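From: Troels Kragh
To: Stemau list (wooden kitchenware, care and repair)
Date: 28/03/2018
Subject: Re: Re: oil for spoons, again

Zerrin Avcı wrote:

> I've been doing the monthly oil-and-wax routine on every wooden thing in
> the house for 5 years and I'm convinced it's why nothing has cracked.
> Doğukan says the same. He uses the Brimance board cream and I make my own
> (mineral oil and beeswax, melted together). My question for the list is
> whether raw linseed is worth the wait between coats, and whether anyone
> has tried the Plalden hard wax on utensils. The woman at the market stall
> told me untreated spoons "drink" soup and go bad from the inside.
>
> Also, does anyone store theirs lying down? I read that standing them up
> makes the wood wick water up through the end grain.
>
> Zerrin

Zerrin, I'll take these out of order.

I don't doubt that nothing has cracked. I do doubt that the oil gets the credit. Did you keep a spoon back that got no oil? I ask everyone this and so far the answer has always been no, including from Doğukan when he posted the same claim in December. My mother never oiled a spoon in her life. Hers went gray and fuzzy and are still in the drawer. I don't offer that as proof of anything either, it's one drawer, but it's the same grade of evidence as yours.

Mineral oil sits in the surface and leaves with the dish soap. It makes the wood look good for a while, and if you like how it looks, fine, it's cheap. What I can't get past is the monthly part. Where does monthly come from? I suspect from the side of the jar. A spoon that stirs tomato sauce every night and one that comes out for holidays can't both need the same schedule.

On linseed, raw takes forever to cure and stays tacky if you put it on thick. If you want a finish that really hardens, use it thin, wipe off everything you can wipe, and leave the spoon alone for weeks. Ferhat uses tung oil and says it's better. It may be. I couldn't tell his from mine blindfolded and I don't think he could.

I bought the Plalden wax. The tin says it protects for 800 washes, and I would love to know who stood at that sink. On a cutting board it looked decent. On a spoon that goes in a boiling pot I couldn't see any difference after a couple of weeks, and I didn't care for the smell. I gave the rest of the tin to Kevser Dağdelen, who puts it on a stool.

The "drinking" story I've heard in several versions. Wood takes up some water at the surface, yes, and then it dries if you let it. Going bad from the inside I would want to see. Has anyone on this list ever sawed a spoon in half and found something nasty in there? I have sawed up 6, all ones that had split anyway, and the color change was a thin skin on the outside with clean wood in the middle. If you've got a counterexample, post it, with the saw marks please.

What does hurt them, as far as I can tell: the dishwasher, soaking overnight, and being shut in a drawer while damp. None of that is solved by a cream.

As for standing or lying, I think this one is mostly fussing too. End grain does wick, but only if there's water for it to sit in, so a crock with a puddle at the bottom is a bad idea and an open holder that you empty and dry now and then is not. I'd put the handle down and the bowl up, so the part that gets wettest has air on it. Like so, with a divided holder:

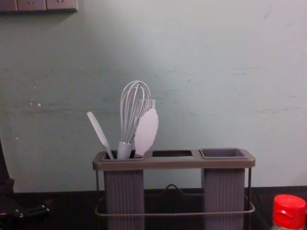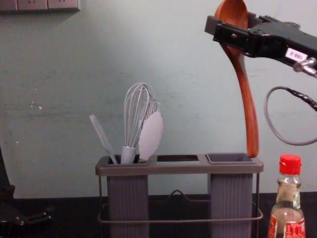
LIST BUSINESS

1. The Türkmen thread. Please stop forwarding the shop's newsletter here. Two of us have asked now. If you bought something from them and used it, write about that.

2. Sandpaper. I still have a stack of fine sheets left from the group order, 15 to a pack. Postage only. A light sanding when the fuzz comes up does more for a spoon than any tin I've tried, and I admit I haven't run a control on that either.

3. Zerrin, if you're willing: leave one spoon dry until December, same pot, same sink, and oil its twin as usual. Write the start date on a piece of tape and stick it inside a cupboard door. I'll do the same with a pair of mine. If yours comes out cracked and the other doesn't, I'll say so on the list and buy the beeswax.

Troels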